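Brositz gets its film star (and its bus timetable back)

By now most of you will have heard that Brositz has an ambassador. For readers who spent September somewhere sensible, the valley's tourist office has signed the actor Hammad Jafri to be the face of its winter season, in return for a sum it won't disclose and the use of a chalet it won't stop disclosing. He has promised to visit, to be photographed near a cow, and to say the name of the village correctly. He has managed two of these so far.

The link, for anyone who missed it, is a song. Four and a half minutes of it, shot on the slope behind the cable car station, in which Mr Jafri loses a scarf, finds a scarf and declares his love to a woman in a sari who must have been freezing. The film did modestly in the cinemas. The song did not do modestly anywhere, and people have been turning up ever since to stand on the same bit of grass and drop scarves of their own. The farmer, Norbert Kollár, has a drawer full and would like it known that he is not a shop.

What the tourist office wants to do with all this goodwill is a trail. There will be 12 stops between the station and the upper lake, each with a post, a still from the film and a line of the lyrics in three languages. Wim Van Acker, who looks after the paths and was asked about the trail after the posts had been ordered, points out that the fifth stop is in a bog. It's a very pretty bog. The film crew had boards down.

There was a public meeting in the school hall to talk it over, and 238 people came, more than live in the upper village if you leave out the second homes. Most of the evening went on parking. The bus from Bituvano currently gives up at the lower car park after 4 in the afternoon, and the plan was to cut it back further to make room for coaches. After some plain speaking from the back rows, the old timetable returns for the whole winter. I have been coming here for years and have never seen a hall applaud a bus before.

Triin Kütt, who runs the guesthouse by the bridge, made the best point of the night. Her Indian guests, she said, come for the song but stay for the train, and what they ask for is a hot supper after nine, when every kitchen in the valley has been scrubbed down and locked. She has taken on a second cook, Suleiman Isah, and is serving until half past ten. The dal is excellent. The fondue is also available, for those who feel they ought to.

As for the ambassador himself, he is due back before Christmas to switch on the lights outside the Willems bakery. The bakery has named a pastry after him. It's an almond crescent, identical in all respects to last year's almond crescent, and costs a little more.

My own advice is to go up early, before the first coach, and walk the lake path in the other direction. You get the sun on your face, you reach the bog last, and you'll have the famous slope to yourself apart from Mr Kollár's cows, who have seen it all. Take a scarf by all means. Do please take it home again.
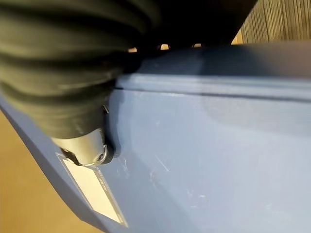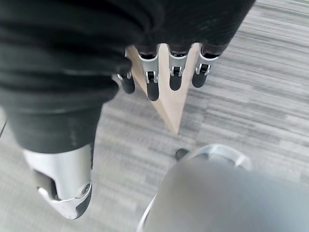
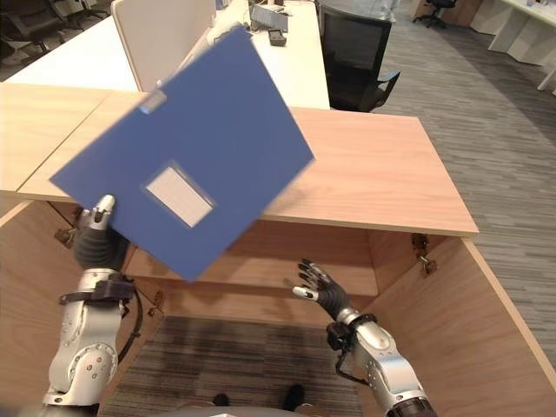
Dates and small print

The full trail map will be at the station kiosk once the fifth stop has been moved somewhere drier. Until then the first 4 stops are open, free of charge and reasonably firm underfoot.

Clesik Travel is offering subscribers two nights in the valley with the train fare included. Ask for the Brositz rate when you ring, and say whether you want the room facing the slope or the quiet one.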